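November 27, 2021

Slept badly, up at five, and by six I had the seed tins all over the kitchen table and flour on my sleeve from the bread I forgot I'd started. So it was that kind of day! The loaf came out fine in the end, a bit flat on one side, and Madalena ate the flat side with butter before I could take it home to Mom.

We finally walked the lower beds at Skendine together, me and Madalena and her uncle Armindo, who still thinks garlic should have gone in a month ago. He may be right. The ground was hard on top and soupy under, and I lost a boot in it near the gate (got it back, lost the sock). We put in 277 cloves before lunch. I'd told everyone 200 and then found another bag in the shed, the good purple kind, and I couldn't stand to let it sprout in there.

Lunch was soup out of the big thermos. Armindo told the story about the goat and the wedding cake again, and I swear the cake had more layers this time.

Then the argument about mulch. I want straw. Madalena wants leaves, because they're free and they're lying all over the street. Straw is tidy and I've already paid for it, so we're doing half and half, and in April we'll see whose side looks better. I've written it on the shed wall so she can't wriggle out of it.

Bongani called while I was hosing off the tools. His move is done, his knee is better, and he's coming for New Year's if the car holds up. I'm so glad – it has been way too long. I need to find the air mattress, and I need to find out if the air mattress still holds air. 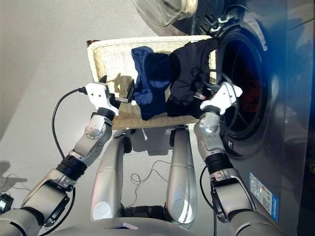

Nikola Dervishi
Garden plot keeper and Saturday baker

Home by four with everything I owned covered in mud. Two loads of wash, and the brown sweater may never be the same. Ran a bath, got in with the seed catalog, dropped the seed catalog. It's on the radiator now, all wavy, open to the beans.

Tomorrow: call Mom, return Armindo's good spade, look for the other glove.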